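Rotetti Downhill Board: Owner's Guide
Section 4: Setting up for your first hill
Revised June 2018

Read this section before you fit anything. The box says "ready to ride". We wrote the guide, the marketing people wrote the box, and we would ask you to believe the guide. Every board leaves us with the trucks set for standing on a showroom floor, and that setting is no use on a slope.

4.1 What you need

Skate tool (supplied)
Set of bushings, soft and hard (supplied)
Helmet, slide gloves, knee pads (not supplied)
Flat-soled shoes with some life left in them

You may be told that you also need ceramic bearings, a carbon footstop and a speed wax. You can spend the money if you like. We have yet to see a beginner whose trouble was slow bearings.

4.2 Setting the trucks

1. Turn the board upside down on a towel or an old blanket.

2. Find the kingpin nut on the front truck. It is the large one in the middle.

3. Undo it fully and lift off the top washer and bushing. Lay the parts out in the order they came off.

4. Fit the bushings for your weight. The chart on the inside of the lid is a starting point and no better than that. Riders between two sizes should take the harder one.

5. Refit the washer with the cupped side facing the bushing.

6. Tighten the nut by hand until it meets the washer, then give it 2 full turns with the tool.

7. Repeat on the rear truck, then give that nut a further half turn. The rear should always be a little stiffer than the front.

CAUTION: If the bushing bulges out over the edge of the washer, the nut is too tight. Tightening a truck until it hardly moves is a popular cure for speed wobble. It hides the wobble at low speed and lets you meet it at a higher one.

4.3 Checking the wheels

1. Spin each wheel with a finger. It should run freely and stop without a grinding sound.

2. Rock each wheel from side to side. A slight click is normal. Anything you could call a rattle means the axle nut wants tightening.

3. Lean hard on one side of the board and then the other. If a wheel touches the deck, fit the risers from the small bag.

Note: The Zillar wheels sold as an upgrade for this board are softer and grip well. The claim that they "erase rough tarmac" is theirs. They make it less unpleasant.

4.4 Choosing a road

Take more trouble over this than over the hardware. Glenys Whitcombe, who tested this board for us through a cold April, turned down far more roads than she rode, and her rules are the ones printed below.

1. Walk the whole length first, downhill and back up. A road looks flatter from the top than it feels on the way down.

2. Start on a slope so mild that it seems pointless. You want one that levels out by itself at the bottom, with no junction before it does.

3. Look for cracks, tar seams and patched areas. A seam running across your path can be rolled over if you meet it square. One that runs diagonally, or nearly along your line, is worse, as a wheel can follow it.

4. Check the sides. Kerbs, walls and pillars leave you nowhere to run off. Stay well away from them until you can hold a line.

5. Check for driveways and gates, particularly where hedges grow over the fence. Assume that a driver coming out has not seen you.

6. Check that skating is allowed on the road. "Everyone does it here" is not a permit.

4.5 Riding position

1. Put your front foot just behind the front bolts, toes angled slightly forward.

2. Put most of your weight on the front foot. This feels wrong at first. Leaning back feels safer and is the usual cause of wobble.

3. Bend the knees and keep the shoulders loose.

4. Practise foot braking on the flat 30 times before you go near a slope.

5. On the hill, stay upright for your early runs. Your body catches the air and slows you a little, and you can step off more easily.

6. Crouch only when you can stop reliably from standing.

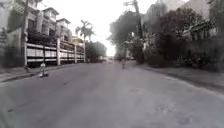

Does crouching low make the board more stable?
It lowers your weight, and that helps, but it also cuts wind resistance, so you will gather speed. Learn to stop first.

When two of you are riding the same hill, leave a wide gap and agree beforehand which side each will keep to. The rider behind is responsible for the gap. Do not race on a road you have both only just walked.

4.6 After the first session

1. Check every axle nut and kingpin nut. New bushings settle, and the nuts will probably have worked loose.

2. Look at the underside of the deck near the bolts for hairline cracks. Stop using the board if you find one.

3. Wipe the wheels and look for flat spots.

4. Leave the bearings alone unless they are gritty. More are ruined by cleaning than by dirt.

For spare bushings and risers, quote part code 3000 when ordering. Slide braking is covered in Section 8, which should be left until foot braking is dull.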